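4.2 Segmenting demonstrations by target commitment

The planner described in Section 3 expects its training data as short segments, each with one target object and one outcome. Recordings made in homes do not arrive in that form. A single recording of table clearing may run through a dozen picks with pauses of uneven length between them, and the person doing the work often changes their mind about what to take next. We therefore cut each recording at the point where the operator commits to a target, and label the part before it as search.

Commitment is detected from two signals. The first is the opening width of the fingers, read from the encoder at 30 Hz and smoothed with a short median filter. The second is the rate at which the predicted contact point moves in the image. A commitment is logged when the contact point has stayed within a fixed radius for longer than a threshold and the fingers have begun to close. Both conditions are needed. Width alone fires on idle squeezing, and the contact point alone fires whenever the operator rests.

Release is harder. The Treso tracker, which we use for pose, loses accuracy when the camera is close to a large plain surface, and bins and sinks are often such surfaces. The release detector in the first version of our tooling took the moment of finger opening together with a downward velocity, and it missed many drops in which the operator opened the fingers while holding still.
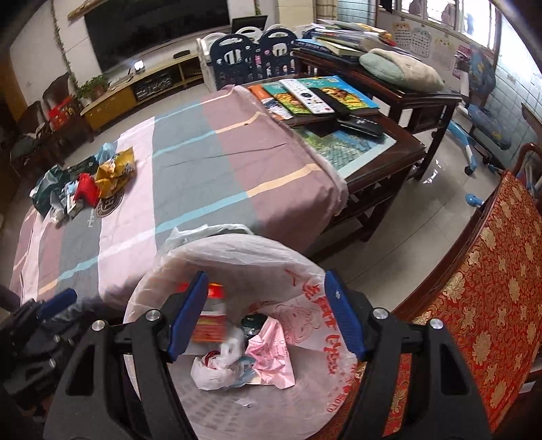 Figure 4. Wrist view over the bin in a table-clearing recording, with the second table and window wall behind.

The revised detector keeps the opening signal and replaces the velocity test with a test on the image. We compute optical flow in a window between the two finger pads and compare it with the flow predicted from camera motion alone. If the residual is large and points away from the pads, a release is logged. In Figure 4 the fingers are open with nothing between them, and the red and yellow package in the bin is blurred by motion while the crumpled white bag beneath it can be made out clearly. A difference of this kind between neighbouring regions is what the residual measures. The translucent liner is a difficult background for the method, as creases in thin plastic can shift when something lands near them. We mask the lower third of the window for this reason, at the cost of some late detections when the bin is very full.

Segments are stored in the Fikavska format with three index fields: commitment time, closure time and release time. Where no release is found, the segment is kept but flagged, and the planner treats its outcome as unknown. We considered filling such gaps by interpolation from neighbouring segments and decided against it, because the error introduced was larger than the loss of data.

4.3 Target ordering under clutter

Once segments are available, the planner has to learn which object to take next. We treat this as a ranking problem over candidate regions. The perception module proposes regions in each view, and the ranker assigns each a score from its appearance, its distance from the fingers and the amount by which it is covered by other regions. The region taken at the next commitment is the positive example and all others in the same view are negatives.

Two difficulties follow from this choice. Soft packaging has no stable outline, so one wrapper may be proposed as two regions or merged with its neighbour. The household set also contains things that should stay on the table, and these never appear as positives. A ranker trained only on relative order gives them low scores without learning that they are to be left alone, and it will pick them once the rubbish is gone.
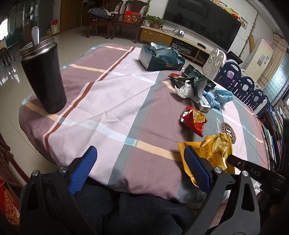
We address the second difficulty with a stop class. After the last release in a recording, every remaining region on the support surface is labelled as a keep item, and the label is carried backwards through the recording by the tracker. The ranker then scores each region against a learned stop value as well as against its rivals. The arm halts when no region exceeds that value.

The ranker was trained on 1362 segments and tested on 223 held out by household, so that no room appears in both sets. Training ran for 3000 steps on a single graphics card. Region proposals came from the Zultent backbone with frozen weights. We also tried fine-tuning the backbone, which improved the ranking on familiar rooms and made it worse on new ones; the frozen version is used in all later experiments. The baseline is the nearest-first rule of the Eichhorn planner, which has no stop class and is ended by hand.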